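Ball rebound and court surface - notebook, October

Started 9:40, Odstead hall, small court. Snežana Halilović on drops, me writing. 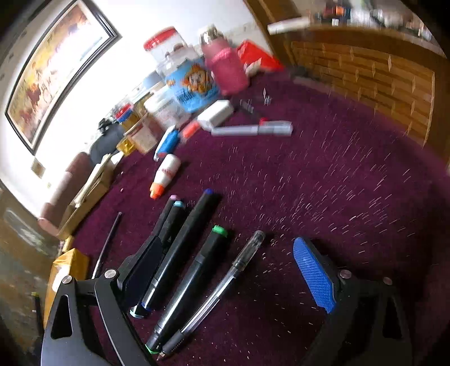

Markers on the dark cloth, October.

Aim is to settle which of the two low-bounce balls we use for the indoor 5v5 block. Coaches say the Sovley ball is livelier than the Kobzar once it warms up. No numbers for that so far, only opinions.

Both balls pumped to the same pressure with the same gauge and left in the hall overnight. Drop height is the line taped on the wall pad. Rebound read off the tape strip, bottom of the ball, to the nearest cm.

First set, 50 drops per ball on the sprung floor. Sovley averaged 65 cm. Kobzar came in lower but scattered more, and the bad readings bunch up near the valve. Dušan Hoxha thinks the valve side is heavier. Could be. Next time mark the valve and drop it facing up every time.

Second set was on the rubber tile by the fire door. Stopped early. The tiles have a lip and the ball kicked sideways into the bench three drops running. Threw those readings out, no point averaging them.

Passing wear: the Kobzar ball now has 1,756 logged passes against the rebound board. Panels fine, one seam starting to lift next to the logo. Sovley is only at roughly 300 so the two can't be compared yet. Need to catch that one up before the Zosance weekend or leave wear out of the write-up.

Gauge read slightly low at the end compared with the spare. Check both against the compressor dial. If ours is off, both balls were off by the same amount, so the first set probably stands, but write it down anyway.

Snežana wants to repeat the sprung floor set after a full session, balls straight off the court. Agreed. Dušan to bring the longer tape strip - the old one is peeling at the bottom and I had to hold it flat with my foot.

Packed up 11:15. Hall needed for badminton.

To do: valve marks, gauge check, new tape, ask about the fire door tiles.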